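Dridavside Walking Club
Minutes of the December meeting, 7:00 pm

Chair: Hae-won Yook. Present: 11 members. The minutes of the previous meeting were accepted with one correction (the car park at Wirotora closes at dusk, not at 6:00).

1. Wirotora Ridge walk
The chair reported that the lower bridge is still closed. Members discussed if we should change the walk or wait for the repair. It was agreed to start from the Egger side, which adds some climbing but keeps us away from the road. Walkers must bring their own water, as the tap at the shelter is turned off.

2. Track markers
Of the 56 markers on the Dretari loop, 54 are in good condition. The other two have lost their colour and will be painted before the next walk there.

3. Money
The balance is $1,843. The new first aid kit is not yet paid.

4. Food for the overnight walk
It was asked that each person carries food for two dinners and one spare meal. Tins are allowed, but they are heavy and the empty ones must be carried out. 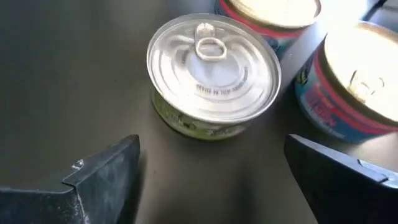
Gas stoves will be shared between tents. The chair will send the list of tent groups by email, and members should answer if they want to change.

5. Other business
Two members asked for a shorter walk each month. To be discussed next time.

Meeting closed 8:25 pm.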